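**Prodden H2 hand, wrist-mount evaluation kit**
Supplied by Flonard. Page maintained by Pei-shan Tu, last revised in April.

The kit is meant for groups that already run an arm and want to compare a four-finger-plus-thumb hand against the parallel gripper they have now. It contains the hand (left, right or a pair), a wrist camera bracket, a controller board and the test scripts used at the Dretbridge bench. The arm, the camera and the host computer are not included.

## What is in the case

- Hand, matte light gray shell, left or right
- Wrist plate with a 14-pin connector
- Camera bracket, adjustable for tilt, with two spare clamp screws
- Controller board with power lead
- USB stick with firmware, test scripts and log viewer
- Printed wiring sheet

Replacement fingertips are ordered separately under part number 571. They press on and need no adhesive. The thumb tip is a different part and is only sold with the thumb module.

## Mounting

Bolt the wrist plate to the arm flange first, then connect the cable, then fit the hand. The connector is keyed. Leave a service loop at the wrist long enough for full rotation in both directions. If the cable goes tight at either end of travel, the controller reports a position fault on the thumb before anything else, and it is easy to lose a morning looking for a bad thumb motor.

The camera bracket sits behind the wrist and looks forward along the back of the hand. Set the tilt so that the fingertips fall near the middle of the image with the fingers extended. Oi-ling Tai's setup notes, on the USB stick, give the bracket settings for the two lenses tested so far. The wider lens is the better choice for table work – the longer one loses the thumb entirely once the hand closes.

## Bench comparison

Three hands or grippers were run on the same arm with the same controller gains: the Prodden H2, the Flonard two-jaw gripper, and an older Tu three-finger unit. Each was put through 100 attempts per item. The items were a rigid box, a short length of pipe, a folded cloth and a sheet of thin film. Shuk-fan Chow ran the trials and Lok-yiu Poon scored them from the wrist camera logs.

On the rigid box the two-jaw gripper was fastest and had the fewest drops. On pipe there was little to separate the three. The H2 came out ahead on cloth and film, where the outer finger can be held straight while the others curl. The Tu unit managed almost as many good grasps on cloth but took longer to settle, and it tended to bunch the material.

Sheet material is also the hardest case for the camera. Thin film goes hazy at close range, and depth readings through it should be discarded.

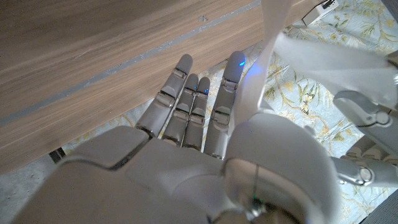
Can the H2 be run from a controller we already own?

Any controller that can send position targets over the supplied serial protocol will work, but the current limits live on the Prodden board. Running without that board means writing your own limits, and damage to the finger drives in that case is not covered.

## Known limits

1. Finger spread is passive. The leftmost and rightmost fingers can be pushed outward by contact and return on a spring.
2. Slip detection is unreliable on film. Use motor current instead.
3. Firmware 2 changes the joint numbering. Scripts written for the earlier release will move the wrong finger. Check the header of each script before the first run.
4. With a left and right pair on one bench, set the keep-out distance in the arm software. The hands do not know about each other.

## Loan and return

Evaluation kits are lent from the Dretbridge store and collected before 4 p.m. on the agreed day. Send the log folder back with the kit, including failed runs. Requests and wiring questions go to Hsin-yi Tsai at the Flonard applications desk – please state the arm model and flange pattern in the first message.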